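Nellia Wood Soap for Floors and Plank Walls
by Drostine
Item no. 1765

If you have ever lived with a lot of wood, you know the feeling of standing in a room in November, when the low light comes in sideways, and seeing every sock print and splash you missed all summer. Nellia is the soap we make for that day, and for all the ordinary ones too. It's a soft, creamy liquid soap that lifts kitchen grease and foot traffic without leaving the floor looking like a bowling alley, and it smells faintly of oranges (very faintly, we promise, we had complaints about the old one!).
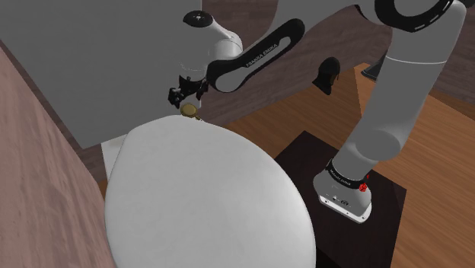 Warm brown floor planks, the sort of color Nellia is made for.

Stir two capfuls into a bucket of lukewarm water, wring your mop out well, and work along the boards. Go easy on the water. Oiled, waxed and lacquered wood are all fine, but please try a hidden spot first, especially if your floor is older than you are. There's no rinsing, so you can put the bucket away and go have your coffee while it dries.

Walls are just as simple, and we get more letters about walls than you would think. Use a cloth in place of the mop, start at the bottom and work up, and wipe any drips as you go. Bathrooms like a little extra attention down low, behind the toilet and into the corners, where dust settles along the seams.
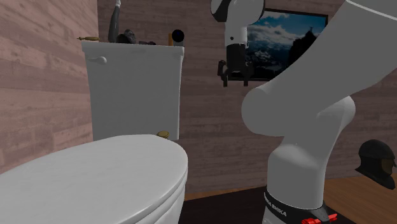 Horizontal wood-grain planks in a bathroom corner, lighter on one wall than the other.

Nellia was first mixed by Nicanor Montecinos, who still tests every batch on his own hallway and has very firm opinions about mops.
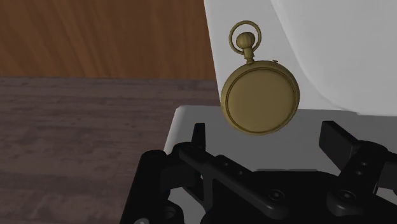 A bottle lasts most households around 7 months, a bit less if you have dogs. Keep it somewhere that doesn't freeze, and if it has gone thick over the winter, just stand it in warm water and give it a good shake.

Sizes: single bottle, or box of 3
Scent: light orange
Not for unfinished or raw wood
Goes well with: Gistetti cotton mop, Buzatu floor brush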